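Tesari Building Rewiring, Progress Report to the Hustitwood Property Fund
Prepared by Wafula Makori, Makori Electrical
December 18, 2018

Status: on schedule for phase two. One item of additional cost is put forward for approval below.

Work completed since the October report

The old main panel has been taken out of service and the new 400-amp switchboard is energized. The changeover was done over a single weekend with the tenants' agreement. Power was restored by Sunday evening and no tenant has reported a fault on the incoming supply since.

We have pulled 1,780 feet of new branch wiring on the ground and second floors. All of it is copper in metal conduit. The cloth-covered wiring found in the east stairwell has been cut back to the nearest junction boxes and removed. Where it ran behind finished plaster it was disconnected at both ends, capped, and marked on the drawings as abandoned.

Of the lighting fixtures in the phase two schedule, 89 are installed and switched. The remainder are on the third floor and depend on the ceiling contractor, Briltby, closing out its own work in the corridor.

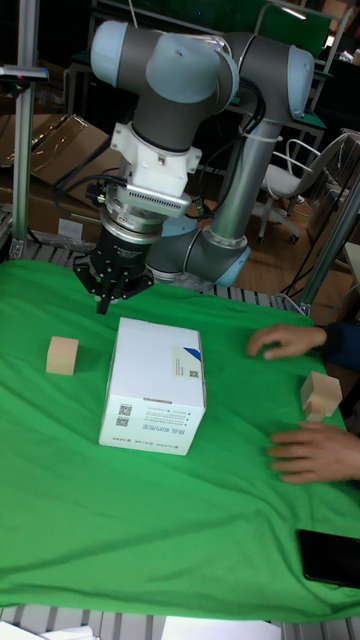
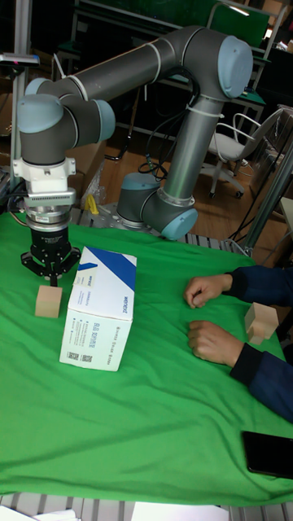 Inspection and testing

The city inspector passed the rough-in on the ground floor without comment. On the second floor he asked for five corrections. Three were missing conduit straps, one was an overfilled box, and one was a panel directory that did not match the circuits. All were corrected and signed off at the second visit.

Insulation resistance was measured on every new circuit before connection. Readings were within the limits in the specification. Test sheets are held by Si-woo Ji at our office and a copy will go into the closeout binder.

Open items

1. Third-floor feeder. The existing riser is narrower than the drawings show and will not take the specified conduit. Tomos Mathias has proposed a new route through the janitor's closet. This adds one firestopped floor penetration and two pull boxes. We ask the Fund to approve the change before we order material.

2. Emergency lighting. Battery units for the rear exit are on back order. Temporary units are in place and are tested weekly.

3. Grounding. The bond to the water service was found loose and has been remade with a listed clamp. Mwende Lukumay has asked for a photograph of the finished connection for the insurance file, and we will send it separately.

Budget

Labor is 7 percent under the phase two estimate, mainly from fewer night shifts than allowed for. Material is slightly over because of the price of copper. The feeder reroute is not included in either figure. A written quote has been sent to Jeptoo Mbwambo.

Next period

Third-floor rough-in, subject to item 1. Removal of the temporary feed in the basement. Labeling of all panels on the ground and second floors. Tenants will get written notice of any shutdown lasting more than one hour.

Recent reports
Tesari Building: October progress report
Tesari Building: phase one closeout
Basement panel survey and load calculation
Notice to tenants: weekend power shutdown
Exterior lighting: scope and schedule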